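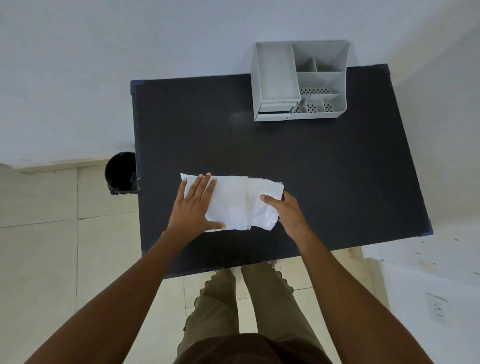
Call for participants: learning to fold from head-level video

Grurelden is recruiting adults for a study of manipulation policies trained on first-person recordings of human hands. Our previous model was trained on 406 episodes and completed 136 of 183 folding trials on a two-arm robot. Most failures occurred at regrasp, when one hand lets go and the other holds the material still.

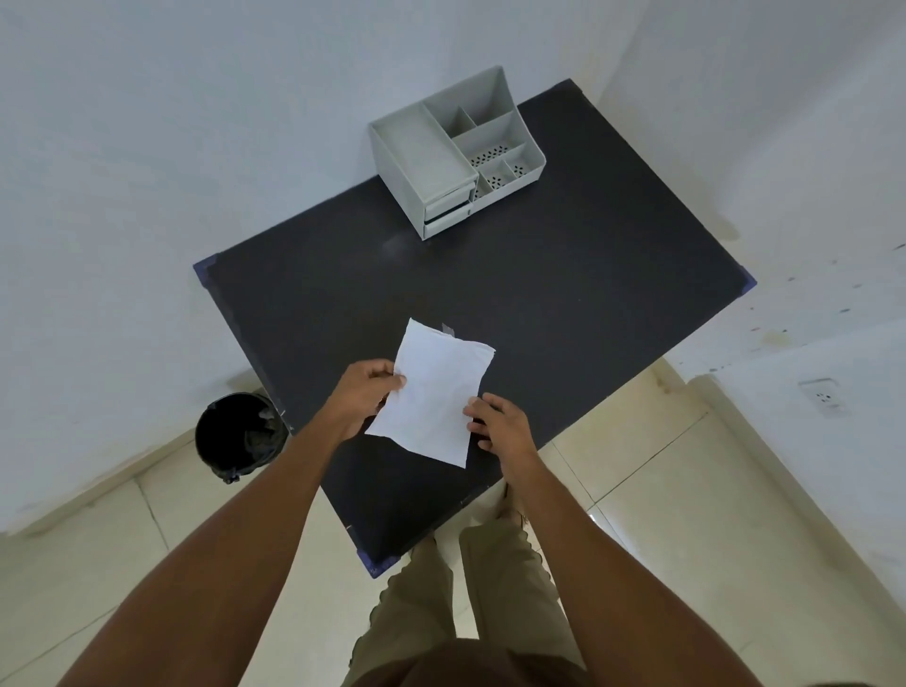 Participants handle thin, flexible items such as bags and sheets at a small table, at their own pace. No robotics experience is needed. You must be 18 or older and have full use of both hands – left-handed applicants are especially welcome. The study runs in May and consists of 5 paid sessions.

To apply, write to Orest Kovalchuk, study coordinator. Questions about the method go to Ozan Tuncer.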